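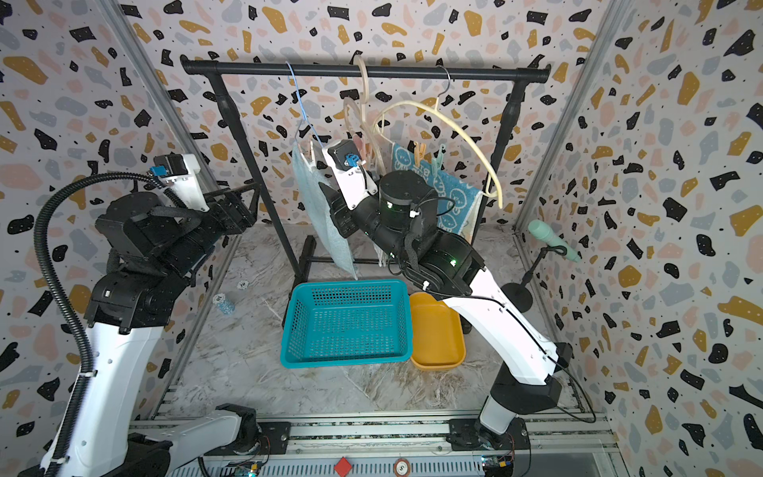
Figure 3. The laundry task: two arms at the clothes rack, right gripper raised near the hanging cloths.

4.2 Laundry task
The student team built this task in March as part of the Plonda course project. Each of the 60 trials began with both arms at their start poses — the cloths were hung by hand. Teams had 100 seconds per trial. The Dakum controller finished 39 trials. Most failures came from a weak grip on thin cloth, a problem Chowdary also noted in her course report.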